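About Pultico

Search this site Enter keywords Go

Pultico is a small organisation based in Lidthorpe that checks whether health charities treat men and women fairly, both in the clinics they pay for and in the offices they pay for them from. We read their policies, talk to their staff, look at who gets promoted and write down what we find. Then we send it to them, and they generally ask for more time.

We began thirteen years ago, when Randi Boström and Stellan Lunde were both working for a health charity that had a very handsome equality policy. It had a foreword and a photograph of a sunrise. Randi asked how many of the charity's country managers were women and was told that the question was being looked into. She asked again the following September, and was told the same thing by a different man. Stellan had the desk opposite and had been listening to all this, and by the end of that winter the two of them had handed in their notice and rented a room above a bakery.

The room is still ours, along with the one next to it. There are five of us now, if you count Tormod Lindholm, who works mornings only and would like it known that he gets through as much as the rest of us do by teatime. Tormod looks after the numbers: pay, hiring, parental leave, who sits on the board and for how long. Ronja Fjeld and Ronja Lindholm do most of the interviews. Yes, two Ronjas – please use surnames when you ring, or you will get whichever one is nearer the phone. Ronja Lindholm is married to Tormod, and we have declared this in every report we have published, usually on a page by itself.

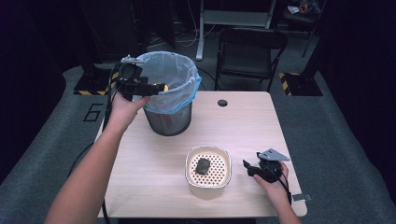 What we do falls into two parts. The larger part is reviews. A charity or a public health body asks us in, opens its files and lets us speak to staff without a manager in the room. We look at how the place is run and also at the work it pays for. Does a malaria project know whether its bed nets are reaching women who live alone? Does a tuberculosis clinic that closes at four in the afternoon ever see a man with a job? These are dull questions, and we have made a modest living out of them. A review ends with a written report, and we publish it whether or not the charity enjoys it. That is in the contract, in ordinary-sized print.

The smaller part is Desel, our training course for people who write health policy. It lasts two days. The first is spent reading real policies aloud, which is harder on some authors than others, and the second is spent rewriting them in words that a nurse could act on before lunch. We have banned the word "mainstreaming" from the room and there is a jar for offenders. The jar pays for the biscuits, and the biscuits have been very good lately.

We also lend a hand to Onu, a network of community midwives who wanted to know why they were invited to so many conferences and so few budget meetings. We help with their yearly survey and don't charge for it. They have since got into over a dozen budget meetings and report that the coffee is worse.

As for money, our income comes from review fees, course fees and two grants, both listed in our accounts with the names of the funders and the strings attached. We don't review anybody who gives us a grant. This has cost us some work, and one rather nice Christmas hamper.

We are sometimes asked whether we have been reviewed ourselves. We have, by an outside reviewer we had no say in choosing. Our pay came out well. Our own leave policy was found to be "unclear in several places", and Stellan, who wrote it, has been given more time.

If you would like a review, a place on Desel or a copy of any past report, write to the office and mark it for Ronja Fjeld. Visitors are welcome in the mornings. The bell doesn't work, so ask in the bakery and they'll bang on the ceiling.

Page last updated: September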